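Student Projects > Robotics Software > Reports > Sorting Out Demonstrations

Checking Kitchen Demonstrations Before Training: What Our Filter Does and Where It Still Falls Down

Meifang Kong, October 2024

When I joined the Orard project in August I was pretty sure I would be spending the semester on the policy itself, because that is the part everybody reads papers about. Instead I was handed a folder of 600 demonstrations and asked, very kindly, whether I could find out why the trained policy kept closing its fingers a little too early. I have grown fond of that folder, and this report is mostly about the tool I ended up writing for it, which we call Plunitlow (the name came out of a typo and stuck).

The task we are learning is small and homely: pick up a bowl from a kitchen counter and set it on a plate. All the demonstrations are made with hand-held grippers, and each one comes to me as a video, a stream of finger widths, and a track of the gripper's position that our mapping software, Tevov, works out afterward from the video and the motion sensor. Nothing in my part of the work runs live. I get the recordings, and I have to say which of them are fit to learn from.

My first idea was to watch everything. I did get through the whole set, over a good many evenings and a lot of tea, and I'm glad I did, even though it's no way to run a project. Watching taught me what to write checks for. The early closing, for instance, was a timing problem. In 111 of the demonstrations the finger widths ran ahead of the video, so that the numbers said the fingers were shut while the picture showed them still on their way to the rim. A policy trained on that will quite sensibly learn to squeeze at air!

The timing check is the part of Plunitlow I'm proudest of. It finds the colored finger pads in the video, measures how far apart they are, and slides that curve along the recorded widths until the two agree best. If the best match is more than 6 frames off, the demonstration is set aside, and anything smaller is simply shifted into line. I had written a much fancier version first, with a small network in it, and it was slower and did no better, so out it went.
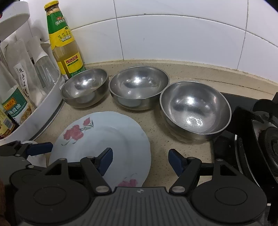

The position check gave me more trouble. Tevov builds its map from points it can recognize again from one moment to the next, and kitchens are rather unfriendly in that way. Glossy tile hands back reflections that slide about as the gripper moves, and polished steel is worse, since a highlight in a bowl looks like a perfectly good corner until you notice that it travels with you. For a while I thought the answer was to throw out any demonstration where the tracking error went high. That left us with a lovely clean set in which hardly anyone ever reached close to a bowl, and close to a bowl is exactly where we need the data.

What works better is a mask. Before Tevov runs, we blot out the gripper's own body, which hardly moves in the view and used to confuse the map terribly, and then we turn down the weight of very bright patches without removing them altogether. Labels on bottles and patterns on dishes turned out to be a great help, and I have come to look kindly on a cluttered counter. With the mask on, only 11 demonstrations failed tracking outright.

The last piece is the planner side, which belongs properly to Zhong, the package that turns the policy's predicted motions into something an arm can follow. I only touched it lightly. Plunitlow now passes each accepted path through Zhong's reach and speed limits, so we learn early if a person has flicked their wrist in a way our arm never could. These paths are slowed down where slowing helps and dropped where it doesn't. I would like to go back and keep more of them, and I have a half-finished branch that tries bending the elbow the other way.

After retraining on the filtered set, the early closing is much less common in our tests, though I don't want to claim more than that. The policy still hesitates when bowls stand close together, and it sometimes goes for the gap between two rims. I suspect this is a question of how we label the goal, and I've begun adding a marker for the chosen bowl at the start of each demonstration. The labeling screen is rather plain and the undo key only remembers one step, so please save often if you use it. The settings for the mask live in the same file as the timing limits, near the bottom, and the bright-patch weight is the first one to try changing if you record in a new kitchen.

Related reports
Masking the Gripper Body in Tevov
Zhong: Reach Limits and Path Slowing
Getting Started with the Orard Recording Format
A Second Look at Finger Width Calibration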